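Bredorley Institute of Technology
Robot Learning, Unit 10
Course handout: Learning to fold from demonstrations

Purpose of this unit

Earlier units dealt with rigid objects, whose position can be written down with a handful of numbers. Cloth does not allow this. A shirt has no fixed shape, it hides parts of itself, and two shirts dropped from the same height will land differently. This unit studies one way of handling the problem: imitation learning, in which a policy is trained on recorded examples of a person carrying out the task through the robot. Students should be familiar with the notes on behavior cloning before reading further.

The case study is the Drondo folding study, which uses two arms fixed side by side at the front of an enclosed table. Garments are supplied in a basket, and the task is to take one, spread it, fold it, and set it aside. 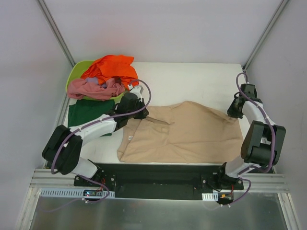
Figure 10.1. The two-arm cell with a garment on the table and the supply basket at the back left.

1. The data

The study collected 3,935 demonstrations in total. Of these, 1,338 were full episodes, running from a garment in the basket to a folded garment on the table. The remainder were partial episodes that began at a chosen stage, most often with the garment already out of the basket but not yet flat.

Partial episodes were added after the first round of training. A policy trained on full episodes alone did well at the start of the task and poorly in the middle. Full demonstrations given by skilled operators contain few mistakes, so the policy had seen few examples of how to recover from one. Students will recognize this as the distribution shift problem from Unit 4. The partial episodes were started on purpose from awkward states: a sleeve trapped under the body, a hem rolled inward, a garment turned at an angle to the table edge.

2. The policy

The policy takes in camera images and the joint positions of both arms. It gives out a short sequence of future joint targets, known as an action chunk. Predicting a chunk in place of a single step has two effects that matter here. It reduces the number of decisions at which small errors can build up, and it keeps the two arms in time with each other during a shared motion such as a pull.
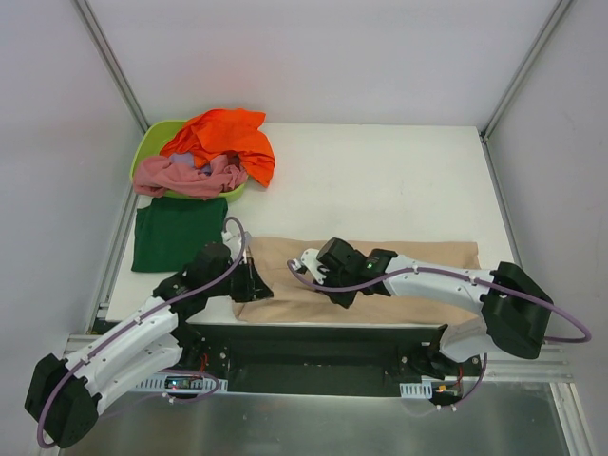

The length of the chunk is a matter of judgment. A long chunk gives smooth motion but leaves the robot slow to respond when a grasp slips. A short chunk responds quickly but may hesitate, with the grippers closing and opening again over the same edge. Section 3 of the Quách reading treats this trade-off in detail and should be read before the lab.

3. Stages and scoring

Each trial is scored in four stages: pick, spread, fold, and place. A stage is counted only if the one before it was completed without help. Spreading was the weakest stage in every version of the policy – a result that agrees with the Totgate benchmark discussed in February. Adding the partial episodes improved spreading more than any change made to the network.

Scores from different groups should be compared with care. The choice of garments, the starting state, and the time limit all affect the outcome, and published reports do not always state them.

4. Preparation for the lab

Each group will score 12 recorded trials using the sheet provided. Two members should score separately and compare results afterward. Any trial on which they disagree should be noted, together with the stage concerned and the rule that proved unclear.

Written answers to the following are due at the start of the lab:

Why might a policy copy an operator's pauses, and what harm could this cause?

What would be lost if only partial episodes were used for training?

Propose a measure of how flat a garment is that can be computed from one overhead image. State one case in which the measure would fail.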